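Went to the Saturday performance of Pendora, the new chamber opera by Fulgencio Zabala. Two acts, no interval, sung in Spanish with surtitles. A few notes.

The story follows a lighthouse keeper's widow who has to leave the island. Most of the first act is her and the ferryman arguing over what she can take with her. It's slow, but the duet at the end is worth the wait.

Iñaki Marín sang the ferryman. He's a light baritone and the low passages got lost under the cellos a couple of times. Much better in the second act, where the scoring thins out.

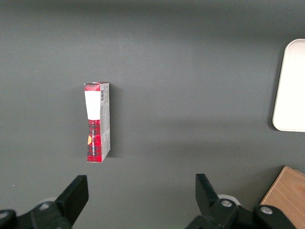 The chorus is only used offstage until the storm. I was near the back and could still hear every word, so somebody had rehearsed that properly.

Surtitles ran late in the letter scene. People laughed before the line was sung, then again when it was. They need to fix that before the next run.

The company says it needs to raise 3000 to take the piece on tour and is part of the way there. There was a bucket by the door and a card reader that worked on the second try.

Last performance is next week, 7.30 pm. Side seats are cheaper but you lose the left of the stage. I'd go again for the second act.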